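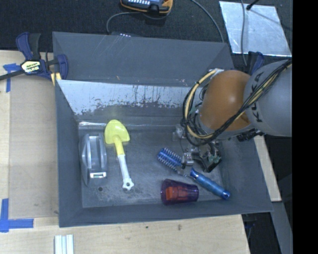 Unit 4: How Mobile Phones Are Reviewed and Compared

Course handout, Introduction to Consumer Electronics
Instructor: Nazmiye Akgül

Purpose of the unit

Students will learn to read a published phone review and to separate measured results from the opinions of the reviewer. The first digital cellular networks in Europe opened in 1991, and the buying public has relied on printed and later online reviews ever since.

Required reading

Chapter 3 of the course reader, and the two Fadunex reviews placed in the unit folder. The first covers the original handset and the second covers its successor. Read them in that order.

4.1 Specification and experience

A specification sheet lists what the manufacturer has put into the phone. Battery capacity is the usual case. A phone with a 2000 mAh battery may last longer in daily use than a rival with a larger one, depending on the screen, the radio and the software. Students should note where a reviewer quotes capacity and where the reviewer reports hours of use. The two are often mixed in a single paragraph.

4.2 Minor updates

Many new models differ only slightly from the previous one. The Barasa series, discussed in lecture, kept the same case and keyboard through three releases. Reviewers tend to devote most of their space to the new operating system in such cases - sometimes with little said about call quality, which owners still rank highly.

4.3 Scoring

Dendside scores each phone out of 100 and publishes the weight given to each category. Trerside gives a star rating with no breakdown. Be prepared to discuss how the same handset could do well under one system and poorly under the other.

Assignment

Choose one review from the list on page 46 of the reader. Mark every claim as measured, quoted from the manufacturer, or opinion. Submit the marked copy with a one-page summary. Work is due before the December break - late submissions require written approval from the instructor.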